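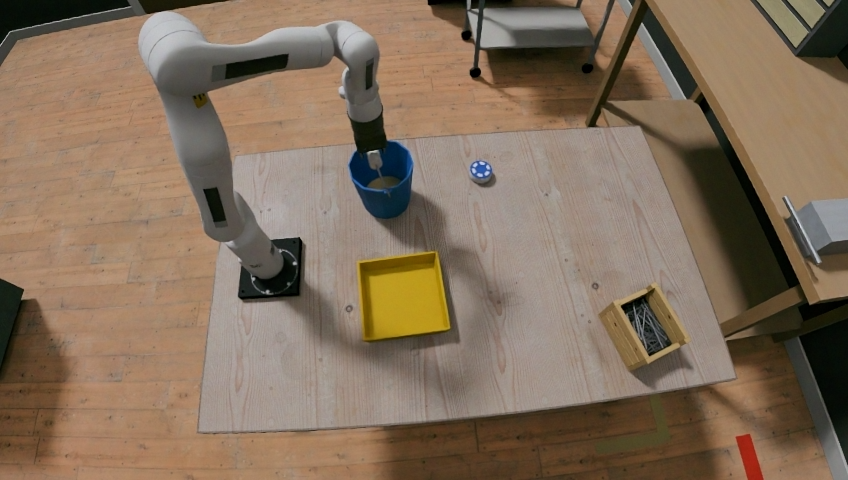

How a Robot Arm Practices Its Job

Last October, the fourth graders spent a morning at Hovum, a workshop where people teach robot arms to move small things. The visit took two hours. This page explains what the class learned.

Practice on the computer first

Mafalda Azevedo showed the class around. She started with a computer screen instead of a machine. On the screen was a workroom with a table, a workbench and a wood floor. A white robot arm stood at one side of the table. None of it was real. It was a simulation, which means a computer draws the room and works out how everything in it should move.

A robot arm can practice in a simulation many times. If it drops something, the computer puts everything back and the arm starts again. If it bumps the table, the table does not get a dent.

The parts of an arm

A robot arm has some parts that are like yours. The base holds it in place. The joints let it bend, the way your shoulder and elbow do. The long, stiff pieces between the joints are called links. Near the end is the wrist.

After the wrist comes the gripper. This is the robot's hand, but it does not look much like a hand. The gripper on the screen was dark, with light gray fingertips, and it was pointing down into a blue bucket.

Why a bucket is hard

Reaching into a bucket sounds easy. For a robot, it takes planning. The bucket has walls all the way around, and it gets narrower toward the bottom. If the gripper comes in at a slant, it can hit the rim. The arm has to get above the opening, point down, and lower itself slowly.

A tray is easier. The yellow tray on the table had low walls, so an arm could reach it from more directions. The wooden box full of nails is another kind of problem. Nails lie across each other, and it is hard to tell where one stops and the next one starts.

Lourenço asked if the robot knows what a nail is. Ms. Azevedo said no. The computer can be given the shape of a nail and the place where it is. It does not know what nails are for.

Keeping score

The people at Hovum write down every try. On the day of the visit, one task had been tried 169 times. The arm had finished it 101 times. Gonçalo Marinho, who runs the tests, said the other tries are useful too. He looks at where the arm went wrong and changes one thing before the next test.

Your turn

You can try this with a friend. You need a bucket, kitchen tongs and 11 small things, such as blocks or bottle caps.

Put the small things in the bucket. Close your eyes and hold the tongs. Your friend tells you where to move, using only the words left, right, forward, back, up, down, open and close. Take out as many things as you can in three minutes. Then trade places.

Words to know

Simulation: a pretend place made by a computer, where things move by rules.
Joint: a part that bends or turns.
Link: a stiff part between two joints.
Gripper: the part of a robot that holds things.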